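Okay, fruit thread, because I've been going on about it to everyone in real life and now it's your turn.

Back in July I decided to stop buying snacks for the kitchen table and just keep fruit out. No rules, no app. If I walk past and want something, there it is.

First lesson: the fruit drawer in the fridge is where fruit goes to be forgotten. I lost 3 pears in there and I'm still mad about it.

Second lesson: mandarins win every single time. People will pass right by an apple to get to a mandarin! It's the peel, I think - feels like you're opening something. 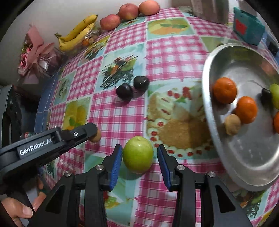
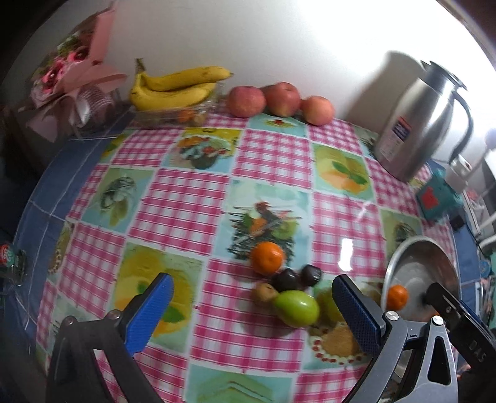
Anyway, yes, I am very attached to the pink gingham tablecloth. It wipes clean in two seconds and it makes me cheerful at breakfast, so Murray can keep his opinions about it to himself.

Bananas are my weak spot. I buy too many, they all go at once, and then I'm baking at ten at night. If yours are getting speckly, peel them, chop them, freeze them flat on a tray. Future you will be thrilled.

Isla asked if I wash everything the minute I get home. Nope! Mandarins and bananas I leave alone, plums I rinse right before eating or they go soft on me.

Apples I keep a little apart from the rest if I want things to last, though half the time I forget and it's a free-for-all.

Next up I want to try figs. If you have a good way to store them for more than a day, please tell me, I've got a bag of them coming tomorrow.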